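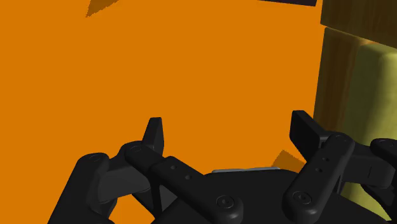
Simulated view with wooden blocks at the right of an orange surface.

Omlow Land Incident Reports

Omlow is a dataset of news reports about land seizures, road building on disputed land, crop destruction and home demolitions in the Magagula valley. Each record links one or more published articles to a single incident, with a place, a month, an incident type and a short neutral summary in English.

The dataset is maintained by Stunix. It was built for people who study how local and national outlets cover the same event, and for people who train or test event extraction on short news text. It is released as CSV files, with the article text in a separate archive.

Contents

incidents.csv: one row per incident
articles.csv: one row per article, with the incident_id it was matched to
places.csv: the gazetteer used for coding, with alternate spellings
codebook.txt: definitions of all incident types and edge cases
agreement.csv: both sets of labels for the double-coded sample

The current release has 1857 articles matched to 1584 incidents. Most incidents have only one article. The gazetteer covers 127 localities, including a few that appear in no incident and were kept so that the place codes stay the same between releases.

Fields in incidents.csv

incident_id: string, stable across releases
month: year and month of the incident as reported, or of publication if the article gives no other time
month_source: "reported" or "published"
place_id: key into places.csv
type: one of seizure, road, crops, demolition, access, detention, other
second_type: same values, or empty
actor: army, police, municipality, private group, unknown
summary: one or two sentences written by a coder
disputed: 1 if any matched article reports a denial or a different account of what took place

Fields in articles.csv

article_id, incident_id, outlet_code, language, word_count, has_photo, syndicated

Outlet names are replaced by codes in the public files. The key is available on request to researchers who sign the access form. has_photo only says whether the article was published with a photograph. No photographs are distributed.

Collection

Articles were collected from the public websites and feeds of local and national outlets with the Nevley crawler, using a keyword list in two languages. The list is printed at the end of codebook.txt. Opinion pieces, editorials and press releases were removed by hand. Wire copy reprinted with no changes other than the headline was kept but marked syndicated = 1, so it can be dropped before counting coverage.

The crawler missed one local outlet between March and May of the first year, when its site was rebuilt and the old links stopped working. Some of those articles were recovered from a web archive. We do not know how many were lost. Comparisons that depend on that spring should leave the outlet out (it is code L07).

Matching

Two articles were matched to the same incident if they named the same locality, fell within three days of each other and described the same kind of action. Names of landowners were used for matching where they were given, then removed. A road project that went on for weeks is coded as one incident unless the reports describe separate orders or separate parcels. 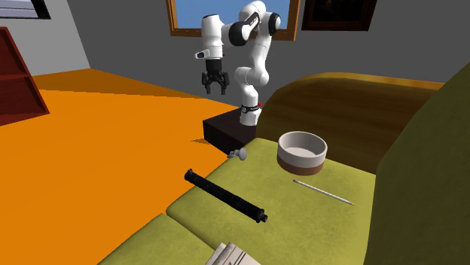
Robot arm and olive-green couch in a simulated room.

Coding

Coders read the full text, assigned the type and actor, and wrote the summary. A sample of 134 incidents was coded a second time by someone who had not seen the first labels. Agreement was good for demolition and detention and weaker for the line between seizure and access. If a gate is put up across a farm track and the owner can still reach the land by a longer route, that is access. If the owner is told the land may no longer be entered, that is seizure. Many articles are not clear on the point, and the coders were told to choose access in those cases.

The actor field follows what the article says. "Security forces" without further detail is coded unknown. Where articles on one incident name different actors, the field holds the one named in the earliest article and disputed is set to 1.

Place names

Place names in the valley are themselves contested, and many localities have at least two. places.csv lists every form found in the articles. The preferred_name column holds the form used most often in our articles. It should not be read as a position on the status of the place. Spellings with and without the article are treated as one name.

Known problems

Incidents that no outlet reported are not in the data. Remote localities at the north end of the valley are almost certainly undercounted.

Areas of land are left out. Early versions had an area column, but reports of the same event often gave figures in different units or for different parcels, and we could not make them agree.

A few summaries in the first release used wording taken from one side's account. These were rewritten in the second release. The old text is still in the repository history.

Month of publication can be later than the incident by several weeks, mostly for court rulings that mention an earlier demolition. Filter on month_source if timing matters.

Personal data

Names of private persons, phone numbers and parcel numbers were removed from the article text and summaries. Names of officials speaking in public were kept. To ask for a removal we missed, open an issue with the article_id only and do not paste the text.

Uses we advise against

Please do not use the data to estimate the total amount of land taken, or as evidence in a claim about a particular parcel. For the second, go to the original articles and the land registry.

License

The CSV files may be shared and adapted with credit to Stunix. Article text remains the property of the outlets and is provided for research only.

Changes in this release

Added the second_type column
Merged duplicate entries in places.csv
Fixed outlet codes for articles that had been moved to a new domain
Removed the area column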